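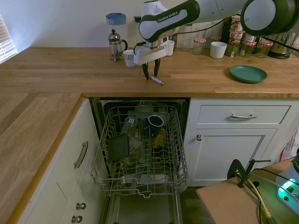

Akivley French press: a review after 2 months of daily coffee

Home Kitchen Coffee and Tea Reviews Archive

Filed under: Brewing at home, Small counter
Reading time: 4 minutes

I bought the Akivley press in November, when my old one lost its handle. It is a glass press with a silver lid, a silver plunger knob and a metal handle, and it now stands at the left end of our counter, on the window side. I paid 40 for it in the Vumen shop, the one behind the station. There was a cheaper one from Fadano, but its lid moved too much when I turned it with my finger, and I did not trust it.

I should say first how we drink coffee in this house. I take one big mug in the morning and my wife takes a small cup, sometimes two, in the afternoon. We do not have a coffee machine and I do not want one. The kettle is at the other end of the same counter, a stainless steel one on a black base, and between the kettle and the press stand the cups and the jars. So everything for coffee is in one line, and I only walk a few steps.

How it brews

The coffee is good. I use a coarse grind, pour the water in two parts and wait four minutes. With the old press I always had sand in the last mouthful. With this one I still have some, but less, and if I leave the mug for a minute it goes to the bottom. The filter sits well against the glass. The first week it was a little hard to push, and I was afraid to press it with my full hand, but after some washing it became easier.

My friend Jayson Baluyot, who has used a press for much longer than me, told me that I was pushing too fast. He was right. When you go slowly the plunger stays straight and you don't get the splash from the spout.

It does not keep the coffee hot. No glass press does this, I think, but the leaflet says "stays warm for longer" and I did not notice any difference. After the second cup you will want the microwave, or you pour all of it at once into something with a lid.

Handle and lid

The handle is my favourite part. It is big enough for my whole hand. On the old press I could put only two fingers, and when it was full I did not feel safe. Metal looked to me like a bad idea for a hot thing, but at home I have never burned myself on it.

The lid is simple. It covers the top and it turns, and that is all. I would like a small mark on it to show when the opening is in front of the spout. Some mornings I pour before I look, and the coffee comes out slowly at one side. The knob shows fingerprints. If this disturbs you, keep a cloth near.

Cleaning

This part I have to describe with more words, because it is where I changed my opinion.

The leaflet says that the glass can go in the dishwasher, upper rack only. I did it for the first weeks. The glass came out clear, but it is tall, and in our machine it must lie on its side, where it takes the place of mugs. Also the old grounds, if you forget them, travel everywhere. Now I wash it by hand: cold water in, shake, pour through a sieve, then a soft brush. The filter I unscrew one time each week. There are three parts, and you must remember the order — I made a photo of it with my phone the first time.

Please do not put the grounds in the sink. We did this for years and paid a plumber for it.

Where it lives

Our counter is butcher block, L-shaped, and I was careful at the beginning about hot glass on wood. I put the press on a folded towel while it brews. It has left no ring so far, but I oil the wood regularly, so perhaps it is the oil that saves me.

It is not a wide thing and it goes well against the wall, next to the small paper cup. The jars with the red checkered lids looked better to me beside it, but my wife has moved them nearer to the kettle and there they will stay.

Spare parts

I wrote to Akivley to ask about a spare glass. They answered the next day that the glass can be ordered alone, part number 1305, and the filter also. The Aquino press that my sister has cannot be repaired like this, and when her glass broke she had to buy a whole new one.

What I would change

A mark on the lid. A line on the glass for two cups. A leaflet with bigger letters.

Would I buy it again? Yes, for this price. If you drink slowly and want it hot until the end, look for a steel one with double wall. For us the glass is fine, and I like to see how much is left.

177 readers found this review useful

Previous review Next review Back to Coffee and Tea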